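Gripper comparison, bench trials – gallery

Skanitz two-finger gripper against the Idico parallel unit, both on the same arm, both driven by the Wijesinghe controller. The trials ran through July on the food-handling bench. Total attempts logged: 3,028. Of these, 2,733 ended with the item released inside the target area; the rest were drops, missed approaches or stops by the operator. The split by gripper is in the results sheet and is not repeated on this page.

Only one set of pictures has been put up so far, from the wrist camera. Notes on the set-up come first, as several readers of the earlier page asked for them.

Mounting

Both grippers bolt to the same adaptor plate. Changing over takes one hex key and a few minutes, plus a fresh tool calibration. We recalibrated after every change, including the changes where the plate had not been touched. The offset moved by less than the controller reports on most occasions, but twice it was enough to spoil a run, and those runs were thrown out and done again.

Fingers

The Skanitz fingers are stiff and the tips are flat. They hold a rigid rim well and a soft packet less well. The Idico fingers have a little give along their length – useful on packets, a nuisance on anything thin, where the tips splay before the motor current rises. We tried a grip tape on both and took it off again after the first afternoon. It picked up crumbs.

Opening width

Stroke was limited in software to the smaller of the two ranges, so neither gripper had an easier approach. With the limit removed the Idico unit can straddle larger items, which may matter to anyone packing trays. We have not tested that.

Force setting

Grip force was set at 70 per cent of maximum for rigid items on both units. Bread and wrapped food were run lower, starting from the smallest value that would lift the item and going up one step. The scale is not the same on the two grippers, so the percentages should not be read across from one to the other.

Camera

Vondberg wrist module, fixed focus. It sits behind the fingers and looks along them, so the tips are always in view at the bottom of the picture. Exposure was locked at the start of each run. With automatic exposure the white items pulled the whole image down and the dark fingers lost their edges, which upset the tip tracking. Small print at the far side of the bench is not legible at this distance and we did not need it to be.

Picture 1. Wicker basket between the open fingers, sandwich on the white tray to the right.
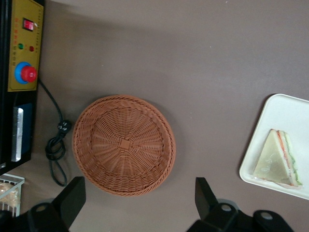 Rim grasps were scored separately from body grasps. A rim grasp counts only if one finger is inside the wall and one outside at the moment of closing; anything else goes down as a body grasp, even if the item comes up level. Some 4 in every hundred attempts could not be put in either class from the recording and were left unscored.

Woven items gave the widest spread of results. The weave lets a flat tip settle between strands on one attempt and skid along the top on the next, with no change in the commanded position. Lowering the closing speed helped the Skanitz unit more than the Idico. Trays were dull by comparison: if the approach height was right, the lift was right.

Controller settings are the Wijesinghe defaults apart from closing speed and the contact threshold. Both values are in the header of each log file.

Further pictures will go up once the Idico runs have been relabelled. Logs are available on request in the usual format.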